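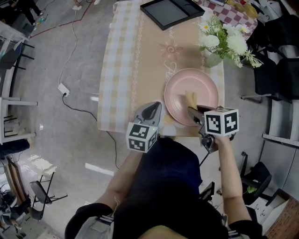

**Room walk-through and table check, Canmont, ground floor**
Date: 1/13/24
Checked by: Vy Tăng
Comments read and answered by: Shuk-fan Hsieh
Form: Inden general room form, version 16

Mark each line OK, Fix, or N/A. Use the comment space for anything marked Fix. Items carried over from November keep their old wording so we can compare.

## 1. Floor and walkways

- [x] **Main walkway open from the door to the tables** – OK.
- [ ] **Cords kept out of the walking path** – Fix. White power strip is on the floor to the left of the dining table, with a white cable going across the floor and a black one curving under the table. Needs a cord cover or tape. I'd like the strip moved over to the wall if the cable is long enough.
- [ ] **Power strip not used as a permanent outlet** – Fix. Same comment as November. Electrician's quote for a floor outlet is $429, not approved yet.
- [x] **Floor free of spills** – OK at time of check.
- [x] **Chairs pushed in or parked when not in use** – OK. The two black office chairs in front of the shelves roll easily, so keep them out of the walkway.

*S.H.: Cord cover ordered from Lu, order 386. Tape the black cable down until it comes. Please don't run anything under the rug by the door in the meantime.*

## 2. Dining table

- [x] **Table steady, no rocking** – OK. Pushed on all corners.
- [ ] **Tablecloth does not hang where a foot can catch it** – Fix. The checked cloth hangs down toward the floor. Pull it back toward the far side or fold the extra under. It slid a little when I leaned on the edge.
- [x] **Runner flat** – OK.
- [x] **Plates free of chips and cracks** – OK. Ran a finger around the rim of the pink plate and checked the bottom.
- [x] **Tray set fully on the table** – OK. The black tray sits at the far end and is a bit crooked, but no part of it is over the edge. Straighten when resetting.
- [ ] **Flowers and vase away from the edge** – Fix. The vase is small and the bouquet is wide for it. Some of the flowers lean out over the side of the table, so a sleeve could take the whole thing down. Move it in toward the runner, or use the heavier Flelora vase from the closet.
- [x] **No candles or open flame** – OK.

*S.H.: Agree on the vase. The Flelora one has a wider base. As for the cloth, I would sooner hem it than keep folding it. I'll ask what that costs.*
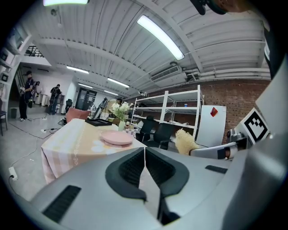 ## 3. Shelves, walls, and leaning items

- [x] **Shelving unit upright and level** – OK. White metal unit on the brick wall, four shelves.
- [ ] **Shelving unit anchored** – Fix. I could move the top by hand. Brick anchors needed, and a masonry bit, which we don't have in the toolbox.
- [x] **Heavy items on lower shelves** – OK. Only a few light things up there now. Small blue cup on the top shelf should come down a level or be pushed to the back.
- [ ] **Nothing leaning unsecured** – Fix. White board panel stands upright against the brick, to the right of the shelves. Lay it flat behind the cabinet or put a strap on it. The red sticky note can stay, I don't know who put it there.
- [x] **Framed items on the wall shelf set back from the edge** – OK.

*S.H.: Two anchors, top corners. Ask the building office before drilling – they told us last time that mortar joints are fine but the brick faces are not.*

## 4. Food on the table

- [ ] **Food kept on plates or the tray** – Fix. Small yellow piece was on the tablecloth by the edge of the plate. Anything that touches the cloth goes in the trash, even if it looks clean.
- [x] **Table wiped or cloth shaken out after use** – OK per the log. The log has two blank lines from the week before, please fill those in.
- [x] **Food covered when the table is left** – OK. Covers are in the drawer.
- [ ] **Second table sorted** – Fix. The one with the red-and-white checkered cloth has containers and bottles standing together along it. Put the food items on one side and everything else on the other. Any bottle without a label should be labeled or thrown out.

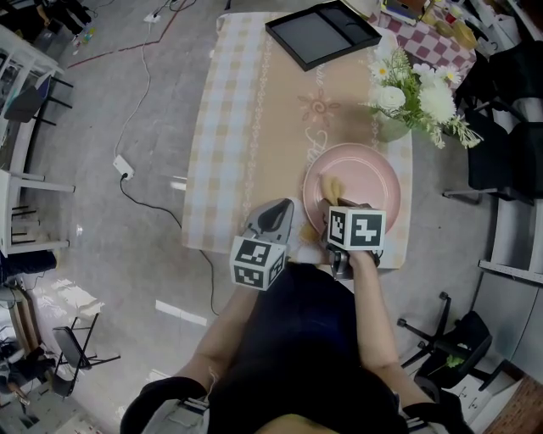
For the bottles, use the large labels and write the contents and the day opened. The small labels came off within a week when we tried them in November. If you can't tell what is in a bottle, don't smell it to find out, just set it aside for Shuk-fan.

*S.H.: Large labels are in the desk, top drawer. We have a box of 3,000, so use as many as you want.*

## 5. Open items

| Item | Who | Status |
|---|---|---|
| Tape down black cable | Vy | Open |
| Cord cover | Shuk-fan | Ordered |
| Floor outlet | Shuk-fan | Waiting on approval |
| Move or swap vase | Vy | Open |
| Anchor shelving | Building office to OK first | Open |
| Board panel | Vy | Open |
| Labels, second table | Whoever resets the room | Open |

Recheck sections 1 and 3 once the anchors are in. Section 2 can wait for the next regular round, apart from the vase.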